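Square cushion slides off a leather sofa, and streaks in the carpet beside it

Home and Living > Sitting room
Posted by Khrystyna Hladun, 2019-08-22
1357 views

Good evening to all. I read this site for a long time but I write here for the first time, so please excuse me if I put two subjects in one post. They belong to the same corner of the same room.

In the spring we bought a leather sofa in a cream colour. It is the type with a padded head part on the top, buttons in the back, and long stitched lines in the seat. The seat has also a footrest part which goes forward. I am very pleased with it, my back is pleased too. But it was a little bit pale for the room, and my sister gave us a blue cushion, more grey-green blue than sea blue, to make it warmer. We put it in the right corner, by the armrest, because the round table stands there and this is the place where I read.

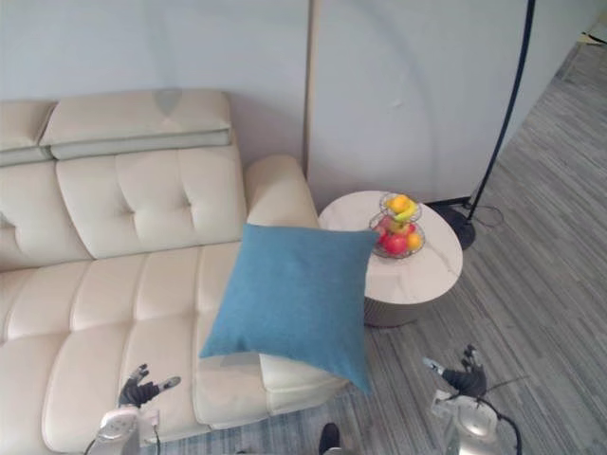 The cushion does not want to stay. I put it straight against the armrest in the morning and when I come from work it leans to the front, with one corner going down. Sometimes it is on the floor completely. We have no cat and no dog. If somebody sits at the other end of the sofa and stands up again, I think the whole seat moves a little, and this is enough.

I have tried these things:

– Putting it flat on the seat. It stays better, but then it is in the way when you want to sit.
– Pushing it deep between the armrest and the back. It comes out slowly.
– A piece of the rubber net which is sold for kitchen drawers, under the cushion. It works very well! But after one hot week my husband noticed a small pattern in the leather when we lifted the net, and I took it away immediately. The pattern went away after two days. I am afraid to use it again.

I have also asked in the shop in Jarkent where we bought the sofa, and the young man there told me to buy a bigger cushion. Perhaps he is right, but I like this one.

My other idea is to move it to the middle of the sofa. The table is very near to the armrest, and when the cushion falls to that side I am worried for the fruit basket, which is only thin wire, with two levels, and I keep it on the side of the table nearest to the sofa. I don't want to pick up apples from under the furniture every evening. 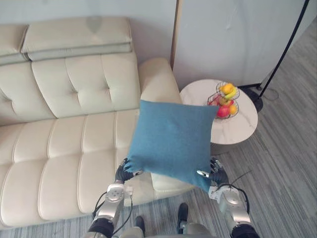 The carpet

The second subject is smaller. The carpet in this corner shows thin light and dark lines, all in one direction, diagonal. I thought at first it was dirt. I vacuumed two times and the lines were still there, only maybe in a different place. In the morning I see them strongly and in the evening almost not at all. The carpet was new when we moved in, 17 months ago, and the rest of the room looks more even to me.

I clean it with an upright vacuum cleaner, on the middle setting, and always from the window towards the door, so the cable doesn't disturb me. I must go carefully near the lamp because its own cable lies there in a loop.
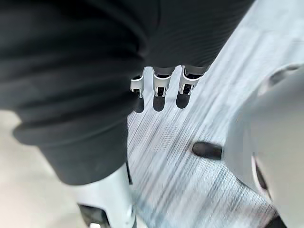 Fine diagonal streaks, and dark charcoal fabric with a thick rolled edge.

Is it damage, or is it only how such carpets are? And can dark textiles lose colour on a pale carpet if they lie on it for some hours? I have a few dark things which I like to use in the winter and I would prefer to know it before.

I thank you in advance for any advice, also if it is only for the cushion.

Replies (3)

Kovalchuk
Member, 21 replies

Hello Khrystyna, and welcome.

I had the same trouble with two cushions on a leather sofa, so I can tell you what helped in our home. Perhaps not everything will be suitable for you.

First, please don't put the rubber net back. You did well to remove it. Some of these nets and soft plastic mats have a substance in them which goes out in the warm weather, and it can leave a mark on leather which doesn't go away. Yours disappeared, so you had luck. I had less luck, and now I have a small dull square on the seat where I must always put something.

What you need is friction from the cushion's own cover. A smooth woven cover on smooth leather is like a sledge. You have these possibilities:

Change only the back side. Take the cover off, and sew on the back a square of wool felt or cotton flannel, or a piece of an old corduroy skirt, which is what I used. It should be nearly as big as the cushion itself. From the front you see no difference. I did it by hand in one evening, with small stitches around the edge, and I am not a good sewer. Wash the cover and the new piece separately before you sew them, otherwise one of them can become smaller later and the cushion will look twisted.

Make the filling heavier or softer. If the cushion is filled very hard with polyester it stands on its edge and falls like a board. A softer filling makes a belly that lies against the armrest. Feather is the best for this. If you don't like feather, open the inner cushion and take out a handful of the filling, close it, and try for some days. You can put it back if you are not satisfied.

Put a cloth on the seat. A folded cotton blanket over the seat in this corner will hold everything. It covers your nice leather, I know. In August I would like it anyway, as bare leather is not pleasant with short trousers.

One thing about cleaning. If you use a leather cream, wait a full day before you put the cushion back, and rub the place with a dry cloth first. After cream the seat is much more slippery. In our home the cushions were the worst exactly in the week after I had been so diligent.

About the table, I would only move the basket to the other half of the top. Then you have also a place for your cup on the side where you sit.

I can't say much on carpets, we have wooden floors.

Prarno

bigger cushion. the man in the shop is right, a small one will always slide on this kind of seat. or give it to your sister back :)

lines in the carpet are from the vacuum. mine does it also

Cikeo
Member

I answer only for the carpet, which I laid for many years before my knees became bad.

What you write sounds to me very normal. A carpet with cut pile has a direction, like the hair of an animal. When the fibres lie towards you, they look dark. When they lie away from you, you see their sides and they look light. The vacuum, feet, and the moving of a chair all turn some fibres to another side, and then you have lines. That you see them in the morning and not in the evening is a good sign, because a stain doesn't go away with the sun. In the morning your light comes probably low from the window, and every small difference becomes visible.

You can make a simple test. Put your hand flat on the carpet and stroke slowly over one of the dark lines, in one direction and then in the other. If it becomes light, it is only the pile. If it stays dark in both directions, take a white cloth, make it a little damp with plain water, press it on the line and look if something comes on the cloth. Don't rub.

To make it more even:

Vacuum first in the direction you are used to, and after this once more across it. The last pass should be slow, and every time in the same direction over the whole room. You go always from the window to the door, but in the corner you must turn around the lamp, and there your strokes become diagonal. I think you have your diagonal lines from this.

Put the setting one step higher. If the brush is too low it presses the fibres too hard. You should feel that the machine moves forward without you pushing.

Before you vacuum, lift the lamp's base away and bring the cable along the wall. A loop on the floor is not good also for the feet of visitors. There are flat clips which you can stick on the skirting board, a small bag of them costs very little, and you need only a few.

If some line stays after this, hold a steam iron over it, a hand's width above and never touching, and then brush the fibres with your fingers. Try it first under the sofa. Some synthetic carpets don't like heat and then you have a worse problem than a line.

For the dark textiles, yes, they can give colour, mostly when they are new and damp. Press a white wet cloth on the material for one minute. If the cloth stays white I would not worry. What comes more often is fluff, and a knitted or ribbed fabric gives more of it than a smooth one. This you take away with a rubber glove, stroking always to one side.

Added by Khrystyna Hladun

Thank you all so much, I didn't expect such detailed help!

I made first the test with the hand. The dark line became light when I stroked it from the door side, and dark again when I stroked it back. So it is the pile and I am calmed. I did the test in four places to be sure, also quite near to the lamp, and it was everywhere the same.

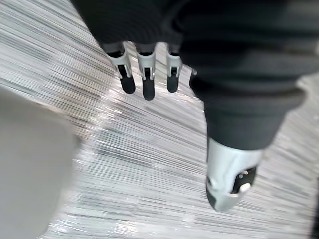
I did the white cloth test as well, with the dark grey knitted blanket I wanted to use in the winter. The cloth stayed white. There was some fluff on it but no colour. I will wash the blanket once more alone and then I will use it without fear.

For the cushion I will follow Kovalchuk. I found brown corduroy in my box of old fabrics, but I would like to look for something blue, so that it is not strange when the cushion turns over. My sister says that she has flannel. The filling I have already made softer, I took out two handfuls, and since then it leans but it has not fallen. Two handfuls is perhaps too much, it looks a bit sad in the middle, and I will put one back.

The basket stays for the moment where it was. I tried it on the other half of the table, and then I can't reach the fruit without standing up.

Prarno, my sister lives above us and would see immediately if her cushion was gone!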